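The rules sheet for the Proltadar Cup was 60 pages long and I had read 2 of them. Those were the cover and the page about parking.

In my defense, I'd only joined the robotics club in March, and I'd joined for the snacks. Then our sorting lead moved away and all of a sudden I was on the household challenge, which meant teaching a machine to put away small, annoying objects without breaking them. You do it yourself first, with grippers on your own hands, over and over, and then the machine studies what you did. So the machine was going to learn tidiness from me. My mother laughed so hard at this that she had to leave the kitchen.

Our team was called Onix. We had spelled it wrong on the entry form and the shirts were already printed.

The Madari team had a lab with a floor so clean it squeaked. We had my bedroom, well, mine and my little sister's, and the bed was the only flat thing in it big enough to work on. I spread the picnic plastic over the mattress, shoved the laundry up against the wall, and begged my sister for her jewelry. She agreed on three conditions. I had to give it all back, I couldn't move her whale curtains, and the pearls had to be handled "like they're asleep."

I wrote that last one in the club notebook. It's probably the best engineering note in there.

So I started. Pick up a bracelet, put it down, pick it up again. The grippers make you feel like a lobster for the first ten minutes (a very polite lobster) and after that you kind of forget you ever had fingers. I got cocky. I was humming! 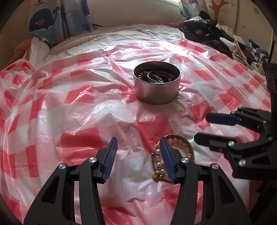 The pearl dish, with the big tin behind it. Whale curtain supervising.

Pearls are awful, by the way. A ring sits there and lets you take it. A string of pearls goes wherever it wants, and if you squeeze one end the other end slides off to hide behind something. I dropped them on my first try, and on my second, and on a bunch of tries after that, and every time the plastic crackled so loudly that my sister yelled from the hallway to ask what I'd done.

"Nothing!" I yelled back.

"They're asleep!" she yelled.

Our coach wanted 20 good runs by dinner. I had four. I also had a cramp in my thumb and a strong desire to take up the clarinet.

Then she came in and stood by the bed with her arms folded. She's seven. She watched me chase the pearls across the dish and finally she said, "You're going from the end. You have to go from the middle, so both sides come with you."

I went from the middle. Up they came, both sides hanging down, swinging a little, and I held my breath all the way over to the tin and let go.

Neither of us said anything for a second.

"Now do the gold one," she said, and climbed up on the pillow to watch.

We did the gold one. We did the gold one until it got dark and Mom called us for soup, and I went down the stairs still opening and closing my hand. The prize at the Stępień Hall finals was $4000, and my sister wanted to know, before she'd even picked up her spoon, how much of that was hers.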